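ミニシアターの先行上映、字幕版と吹替版の編集が違うことはありますか

質問

映画の上映バージョンについて教えてください。

6月に、トリンベルク(Trinberg)という駅前の小さな映画館で「ビルラフ(Bilurach)」の先行上映を観ました。字幕版です。その後、一般公開が始まってから、家族と一緒に郊外のシネコンで吹替版を観ました。

同じ作品のはずなのですが、どうも内容が違う気がするのです。気になったのは次の点です。

・先行上映では、主人公が港の倉庫で兄と口論したあと、夜の市場を一人で歩く場面がありました。吹替版ではこの場面がなく、口論の直後にもう船の上でした。
・エンドロールの曲が違いました。先行上映のときは女性ボーカルの静かな曲、吹替版は日本語の歌でした。
・吹替版のほうが終わるのが早かったように思います。ただ、シネコンは予告編が長かったので、正確にはわかりません。

配給のプラマル(Pramar)の公式サイトを見ても、上映時間はひとつしか書いてありません。パンフレットも買いましたが、バージョンの違いについては触れていませんでした。

知りたいのは次のことです。

1. 字幕版と吹替版で編集そのものが違うことは、普通にあるのでしょうか。
2. 先行上映だけ長いバージョンだった可能性はありますか。
3. 市場の場面をもう一度観たいのですが、ソフトか配信で長いほうを観る方法はありますか。

ちなみに料金は先行上映が2,010円でした。前売りではなく当日券です。特別料金だったので、もしかすると内容も特別だったのかと思った次第です。よろしくお願いします。

回答1

途中で寝ていただけではないですか。自分も長い映画だとよくあります。

吹替と字幕で中身が違うなんて聞いたことがないです。音声を差し替えているだけなので、映像は同じです。エンディングの曲だけは日本版で変えることがあるみたいですね。

質問者からの返信

ありがとうございます。寝てはいないと思います。吹替版を一緒に観た家族は先行上映に行っていないので比べられないのですが、市場の場面は「なかった」と言っています。

回答2(質問者が選んだ回答)

映画館で映写の仕事を数年していました。今は離れているので、最近の事情と違うところがあるかもしれません。この作品の内部事情は知りませんので、一般的な話として読んでください。

1について。
字幕版と吹替版は、基本的には同じ編集の映像を使います。回答1の方が書いているとおり、違うのは音声と字幕、それから画面に出るタイトルや手紙などの文字くらいです。日本語の主題歌が入る場合は、エンドロールの長さが調整されることがあります。吹替キャストの名前が最後に足されるので、むしろ吹替版のほうが少し長くなる場合もあります。

ただ、編集が違う例もあります。家族向けに年齢区分を下げるため吹替版だけ短くするとか、海外で複数の編集版が作られていて、字幕版と吹替版で元にした素材が別だったとか。多くはありませんが、ないとは言えません。

2について。
こちらの可能性のほうが高いと思います。先行上映は一般公開よりかなり前に準備するので、映画祭に出したときの素材をそのまま使うことがあります。その後、製作側が再編集して、一般公開では新しいほうに差し替わる。公式サイトの上映時間は、たいてい一般公開版の数字です。

確認するなら、先行上映のときの上映スケジュールを探してみてください。映画館のサイトには開始時刻と終了時刻が載っています。小さい館は予告の時間が短く、毎回ほぼ同じなので、そこから本編の長さがだいたい計算できます。過去のスケジュールが消えていたら、電話で聞けば教えてくれる館が多いです。忙しい時間帯は避けて、午前中の最初の回が始まったあとくらいがいいでしょう。

聞くときは「内容が違った」と言うより「先行上映の本編は何分でしたか」と聞くほうが話が早いです。窓口の人は映画を観ていないことも多いので、場面の話をされても答えようがありません。分数なら記録が残っています。

料金については、内容とは関係ないと思います。先行上映や特別興行は割引が使えないだけで、長いバージョンだから高いという決め方はあまりしません。

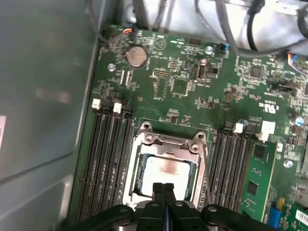

3について。
映画祭版がソフトに入るかどうかは、権利を持っている会社次第です。よくある形は、通常版の本編に「未公開シーン」として特典映像で入るもの。丸ごと別バージョンで収録されるのは、監督の意向が強いときか、豪華版を出すときです。発売情報が出たら、本編の分数と特典の内容を見比べてください。配信は一般公開版だけのことが多いので、あまり期待しないほうがいいと思います。

配給への問い合わせはメールが確実です。返事に時間はかかりますが、ソフト化の要望として受け取ってもらえることもあります。書く内容は、観た劇場、観た月、字幕か吹替か、なかった場面、これで十分です。

それから、エンドロールの最後を見られる機会があれば、バージョンの表記に注意してみてください。小さく「国際版」などと入っていることがあります。

質問者からの返信

詳しくありがとうございます。トリンベルクに電話したところ、先行上映の本編は公式サイトの時間より20分近く長かったそうです。映画祭のときの素材だったとのことで、2の可能性で合っていました。すっきりしました。配給にもメールを出してみます。

回答3

解決済みのようですが補足です。

「トヴァル(Tovar)」の映画祭で私も観ました。市場の場面はありました。屋台の女の人に魚をもらうところですよね。そのあとに兄から電話がかかってくる短い場面もあったはずで、一般公開の字幕版ではどちらもなくなっています。なので吹替だから短いのではなく、一般公開の字幕版も短いほうです。3回観たので間違いないと思います。

曲は、一般公開の字幕版では女性ボーカルのままでした。日本語の歌は吹替版だけです。サントラには女性ボーカルの曲が2種類入っていて、長いほうが映画祭版で流れたものだと思いますが、これは耳で聞いた感じなので自信はありません。

個人的には短いほうが後半のテンポはいいです。でも兄の電話がないと、最後に港で待っている理由がわかりにくくなりました。友人は一般公開版だけ観て、あの人はなぜあそこにいるのかとずっと言っていました。

質問者からの返信

そうです、魚の場面です。電話のことは忘れていましたが、言われて思い出しました。字幕版も短いほうなのですね。もう一度劇場に行くつもりだったので、先に聞けて助かりました。サントラを探してみます。

この質問は解決済みのため、新しい回答は受け付けていません。

お問い合わせ | 利用規約 | 投稿内容の著作権は各投稿者に帰属します | ページの先頭へ戻る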